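Skatis Engine Test: Student Project Report

1. Background
The Skatis is a small hybrid rocket motor built over two semesters by the propulsion group. It burns paraffin wax with nitrous oxide and was designed for a thrust of 500 newtons. The first version, Yaman, lost its nozzle during ignition and was retired. This report covers the redesigned nozzle and the static firings that followed.

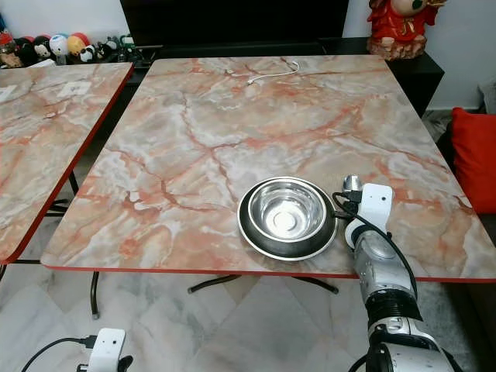
Wostero, April

2. Method
The motor was clamped to a horizontal stand with a load cell behind the forward bulkhead. Chamber pressure was logged at 80 samples per second by a Prinside data recorder. Vendula Dvořáček wrote the valve control code and ran the countdown. The oxidizer tank was filled by weight, and the fill line was vented before each firing.

3. Results
Peak thrust in the second firing was 488 newtons, slightly under the design value. Total impulse was 1,056 newton-seconds. Specific impulse came to 188 seconds. The graphite insert showed even wear at the throat and no cracks. Pressure oscillations appeared late in the burn and grew until the valve closed.
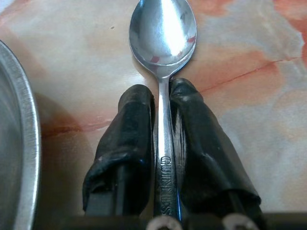 Fig. 2. Teaspoon with GUINNESS stamped on the handle.

4. Discussion
The oscillations point to poor mixing behind the fuel grain. A longer aft chamber would add mass but is simple to machine. The sample rate was too low to identify the frequency, so a faster pressure sensor should be fitted before the next firing. Flight hardware is outside the scope of this report.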